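4.2 Drying behavior and lint release

Fabric weight alone did not predict drying time. In the household sample (163 items, all in regular use for at least one season), fleece pieces dried faster than terry pieces of similar size, and the gap widened when the items were hung doubled over a rail. Terry loops hold water between the yarns, and a doubled terry towel stays damp along the fold long after its free ends are dry. Fleece holds less water in the fiber itself, so most of what remains after spinning sits between the raised hairs and leaves quickly once air can reach it.

The fold remains the weak point for both fabrics. We measured moisture at the fold line, at the hem and at the center of each panel, with the handheld probe described in Section 3. Readings at the fold line were the highest of the three in every terry item and in most of the fleece items. Items folded lengthwise before hanging did worse than items folded across, as a lengthwise fold puts a longer strip of cloth out of the air. Figure 5 shows a gray fleece towel folded over on itself, with the crease running down one side.

Lint release followed a different pattern. All items were washed at 40 degrees with the Zendeo liquid detergent, without softener, and lint was collected on a filter bag fitted to the drain hose. New terry shed heavily in the first washes and then settled. Fleece shed less by weight at the start but did not settle in the same way: after 10 washes the filters still held short fibers in amounts close to those of the second wash. Brushed surfaces were worse than sheared ones. We did not separate fibers broken in the wash from those left over from finishing, and the filter mesh lets the shortest fibers pass, so the fleece values should be read as lower bounds.

Household practice varied more than the fabrics did. Participants in the Doma group dried indoors on racks, while those in the Kisia group had access to an outdoor line – a difference that affects drying time but should not affect lint. Spin speed was left to the participant and logged on a paper sheet. Eleven sheets were incomplete and those items were dropped from the drying analysis, though they were kept for the lint measurements.

The hand feel scores, given on the Le Goff scale, fell with washing for both fabrics. The drop in fleece was linked to matting of the pile and was largest where the cloth had been creased during drying. Terry stiffened evenly over the whole panel.

Figure 5. Gray fleece towel, folded, with a raised crease along its left side.
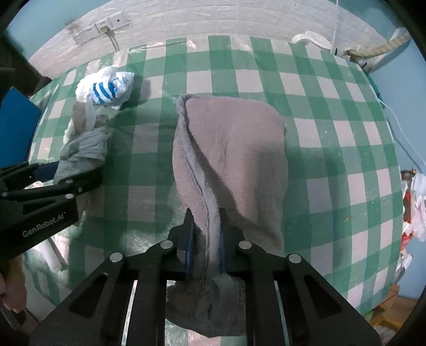

Ysaline Millet comments that the fold-line readings would be easier to compare if the time between the end of the spin and the first probe contact were reported for each item, and asks whether the indoor racks were all kept in heated rooms.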